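Community workshop puts new tables into use after spring refit

The Kedano community workshop reopened its main room in May with new worktables, ending a refit that had kept most of the evening classes out of the building since winter. The room was open to members from 9 a.m. on the first morning, and the sewing and bookbinding groups were back at their usual hours by the end of that week.

The old tables had been in the room since the workshop moved there from the back of the Soylu furniture store. They were painted steel with a hardboard top, and the tops had swollen at the corners where people set down glue pots and wet rags. Two of them rocked. Members had been folding cardboard under the legs for years, and the bookbinding group had taken to bringing its own boards so that it had something flat to press on.

Noémie Picard, who runs the workshop, said the tables were the first thing people mentioned when she asked what should change.

"I thought it would be the heating," she said. "It was the tables. People wanted a surface they could lay paper or cloth on and not have it snag."

The replacements have pale wooden tops with a plain, smooth finish. Picard said she had looked at white and gray tops as well, and brought samples of each into the room for members to try over several evenings. The white showed every pencil mark and the gray made it hard to match thread colors under the ceiling lights. The wood was the one most people went back to, although a few members said they would have liked a darker shade.

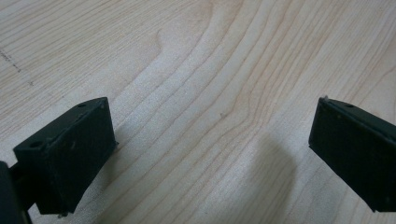

The grain was a point of discussion too. Some of the bookbinders had asked for a surface with as little pattern as possible, saying that strong lines are distracting when they are trying to judge whether a sheet is square. Others liked it. Bok-nam Oh, who teaches the bookbinding class, said she had been on the side of the plain surface and has since stopped thinking about it.

"You put a cutting mat down for the fine work anyway," Oh said. "For folding and collating I don't look at the table. I feel for the edge."

The tables were made by Zallach, a joinery shop on the east side of town that has done shelving for the workshop before. Each top was sanded and finished at the shop and carried in separately from its base, as the stairwell is too narrow for an assembled table. The old bases went for scrap. A handful of the better hardboard tops were kept and cut down for use as drawing boards, and they are now stacked beside the sink for anyone who wants one.

The new tables stand 2 inches higher than the old ones, a change requested by people who work on their feet. That has not suited everyone. Members who sit to sew have found the chairs a little low, and Picard said she is looking for a set of stools at the right height. Cushions are being used in the meantime.

The refit also covered the floor along the window wall, where boards had lifted, and the lighting over the two long benches. The storage cabinets were emptied, cleaned and put back in a different order, with paper and board nearest the door and fabric at the far end. Members who left projects in the old cabinets can find them in labeled boxes on the upper shelves. Anything unclaimed by the end of summer will be given to the swap table.

Work took longer than planned. The room was meant to close for 22 days and was shut for 40, mostly on account of the floor, where the damage ran farther under the benches than the first inspection had suggested. Classes that could move were held upstairs in the reading room. The woodcarving class could not, and its members were given credit toward the next term.

There are a few new rules to go with the new surfaces. Hot glue guns have to stand on one of the tiles provided, and knives are not to be used without a mat underneath. Spilled ink or dye should be wiped up right away with a dry cloth and then reported, so the spot can be treated before it sets. Tape is allowed, but only the low-tack kind kept in the top drawer by the door. Picard said she does not expect the tops to stay perfect and has kept a can of the finish for repairs.

"They're for working on," she said. "If somebody puts a scratch in one, we'll sand it."

The workshop plans to do the smaller side room next. That space is used for framing and by the Grellus model club, which has asked for a long shelf along the back wall - deep enough to leave a half-built layout standing between meetings. No start has been set for that work, and Picard said it will wait until the autumn term is over.

Membership prices are unchanged. The workshop had 904 visits in the last full term before the refit, counting evening classes and open hours together, and Picard said she would be happy to get back to that number by winter. Open hours are 10 a.m. to 4 p.m., with classes from 6 p.m. Places in the beginners' bookbinding class are already taken, and names are being added to a waiting list at the front desk. The sewing and woodcarving classes still have room.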